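Blog > Kitchen > Round table corner > Gallery

The round table, the rack and the washing-up corner

1 May was supposed to be the day I tidied the studio and put everything back where it came from. Didn't happen! Makis Sarantis popped in for a coffee, Efthymia Politis brought something to eat, and by the middle of the afternoon we were all standing about arguing over where a dish rack ought to live. So this gallery is a small one, but a few of you have written to ask about the corner we share at Ellorska, and I've been promising to put something up for ages.

A bit of background for anyone new. We have one big room, a sink along the corridor, and a round table that does for everything – lunch, cutting out, meetings, the odd nap (Makis). There are no kitchen cupboards to speak of. Whatever gets washed has to dry out in the open, on the table, and then go into a crate under the window until the next lunch. It's a daft system and I'm very fond of it.

The table came from Deligiannis, the second-hand place behind the bus station, and it was Ada Villa who spotted it. She rang me from the shop and said it was round, it was pale and it would never go through our door. It did go through the door, on its side, with the loss of a little paint from the frame. I've oiled it twice since then and it has soaked up every drop. If you've got a light-coloured top like ours, do wipe it as you go, as tea rings are a nightmare to shift once they've settled in.

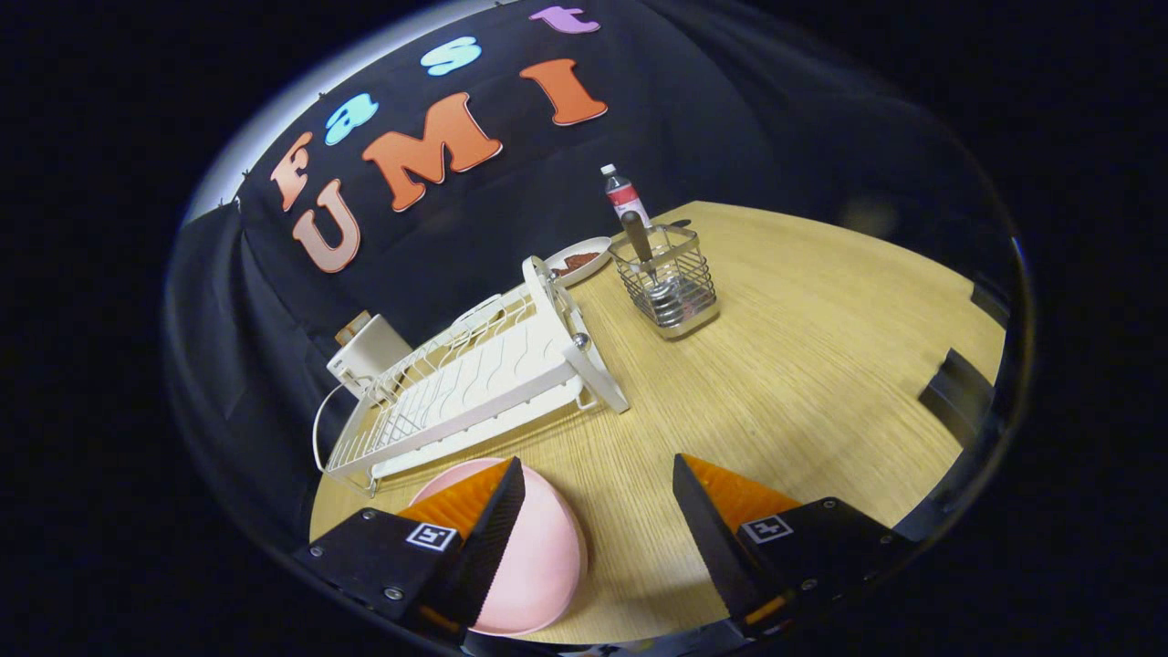 The white rack out on the round table, with the pink plate, the wire mesh caddy and a little something brown on the small white plate. Felt letters on the black cloth behind.

I do love that rack. I'd been using a folded tea towel for years (Athina Andreadis still says there's nothing wrong with a tea towel, and she's welcome to hers) but plates slide about on a towel and you end up drying them by hand anyway. With wires they stand up on their own and you can walk off and forget them. The cup holder on the end is handy too, although I'd happily swap it for another row of plate slots. We're not short of places to leave a mug in this building.

The caddy lives wherever there's a gap. I like mesh for cutlery because the water runs straight through and nothing sits in a puddle, but it does mean you need a cloth underneath if you're fussy about your wood. I am fussy about my wood. Nektarios Kyriakidis isn't, and we've had words.

Plates next. Pink plastic isn't to everyone's taste, I know, and Efthymia would have us all on proper china if she could. But we eat standing up half the time and I've swept up enough bits of crockery to last me. Plastic ones dry more slowly, so give them plenty of room in the rack and don't stack them warm. I learned that one from a very musty crate in July.

As for washing-up liquid, I've gone back to Brillum after a few months on the Cunik refill. The refill was cheaper and smelled lovely, but I was using twice as much of it and the grease on the lunch tins just laughed at me. Ada disagrees, so you'll find both bottles by the sink and you can take your pick.

Still on my list: a proper tray to catch the drips, hooks for the tea towels, and some sort of lid for the crate. If anybody has a tray they like that'll sit on a round top without hanging over, tell me in the comments – every one I've found is made for a long straight worktop and looks ridiculous on ours.

17 comments | 2 shares

More from the gallery
Oiling a pale table without the streaks
What we found at Deligiannis this spring
Cunik or Brillum? The great sink debate
Tea towels, ranked by Athina
Lunch tins that don't leak (much)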